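I bought the Camik handheld gripper in August, mostly because Gyu-bin Bang wouldn't stop talking about hers. It's the kind you carry around and squeeze so a robot arm can learn the motion later, and for the first few weeks I loved it! Light, comfy, and the blue pads hold soft stuff without mashing it.

Then the left finger started sticking. You let go of the trigger and the right one opens while the left just sits there, half closed - and the software logs the grip as fully open anyway. That second part is what gets me. I recorded 773 grabs before I caught it, and Sunil (who trains the arm on my files) had to throw out the whole batch after his arm drove a finger straight into a box wall.

My test since then is a plush toy in a yellow cardboard box, set out on the gingham tablecloth. Soft target, stiff sides, so a lazy finger shows up fast. 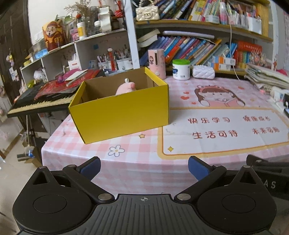 ## What I tried

- Backing off the pivot screws a hair. Helped for 12 grabs, then it stuck again.
- A drop of dry lube. Nope.
- Emailing Camik. They took eight days and sent me a new return spring, no note, no instructions (thanks, I guess?).

The spring did fix the sticking. The false "open" reading is still there if I hold the left finger back with my thumb, so I check every file by eye now. Gayan says his does the same thing.

Six out of ten from me. Great pads, nice in the hand, but don't run an arm off its logs until they patch that sensor.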